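Work Rooms Surfaces Storage About

Projects / Small rooms / Wolen bench bay

August
By Manee Nilsuwan

Wolen bench bay: wall covering and storage

The Wolen bay is a small work area with a white top, open at the front and papered on the back and both sides. Nattawut Hemmin specified the paper and the hanging storage. I handled the layout and the drawings. Overall width is 2000 mm and clear depth is 1000 mm, measured at the tabletop.

The previous lining was a plain gray board. It marked easily and showed every old fixing hole. We looked at a painted finish first and dropped it after the second coat took most of a week to harden. The paper is a Goel pattern supplied in wide rolls, hung with a standard paste over sealed board. Seams are butted and rolled. Total hanging time was about 4 hours, most of it spent on the corners.

Storage came later. The brief asked for nothing with a door and nothing standing on the top. Small tools and consumables were to hang, and the top was to stay free for whatever was being handled that day — soft sheet goods for the most part, with tape kept within reach.

Both views show the leaf paper in place.

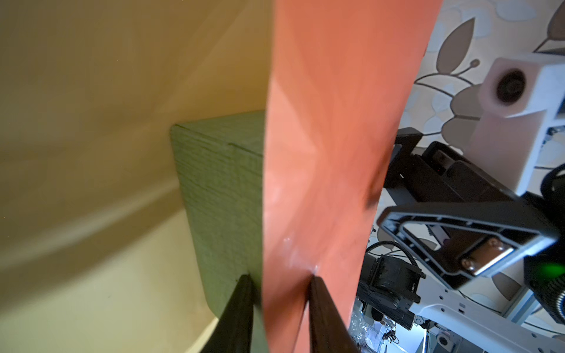
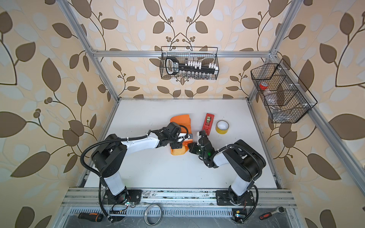 The Goel pattern has a long repeat, and the match was the slowest part of the job. We set the first length on the back wall and worked outward, so that any drift would land at the front edges of the side walls. The offcuts were kept, numbered and stored flat. Black wire-mesh baskets went up on the back wall and the right wall; the one on the right has compartments, and the one at the back hangs from the top bar, which kept fixings out of the paper at that point. Nattawut had asked for a Skusix tray in the same position. It was 47 mm too deep and went back.

Two items remain open. The side wall edges need a trim strip, and the Vosero sample is the wrong shade of brown. A second sample is on order. The sealed board should also be checked for lifting at the corners once the heating season starts — the paste data sheet allows for some movement, but the repeat does not hide it well.

Next set: Wolen, shelving and cable runs.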